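Workspace Layout for Preparing a Mixed Cold Drink on a Small Table
Project report, Rivera workshop course, Oct 5, 2025
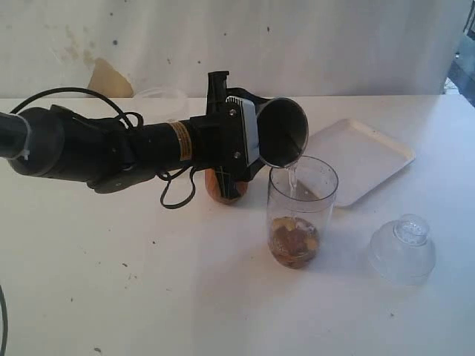
1. Purpose

The project examined how the items for one drink should be placed on a table so that liquid can be added to a cup that already holds solid ingredients. The work followed from the Lekgate exercise in March, in which most of the spills came from moving the cup after it was filled. We kept the serving cup in one place and moved everything else.

2. Items

The serving cup is transparent, tall and cylindrical, with a slightly flared rim. A clear cup was chosen so that the level could be read from the side. The liquid is poured from a stainless steel cup. A white rectangular tray with raised edges and a clear dome-shaped lid complete the set. The lid is placed upside down on the table until it is needed.

3. Procedure

The solids go in first, with a small amount of brown liquid. The clear liquid is then poured from low above the serving cup in a thin stream. Pouring is stopped 40 mm below the rim – the dome needs no clearance, but the mixture has to be stirred before it is closed. The tray stays to the right of the cup, with the lid beyond it.

4. Results

We carried out 42 pours in two layouts. With the tray between the pouring side and the cup, the steel cup had to be lifted over it, and drops fell on the tray edge. With the tray on the far side, spills were limited to splashing when the stream hit a piece of fruit above the liquid. A thinner stream reduced this but made each pour longer.

5. Limits

Only one cup size was tested. The Zerkcombe table used for the first pours was lower than the second one, and the two sets were not separated in our notes. Stirring was not timed. The next group should record table height and repeat the second layout with a narrower steel cup.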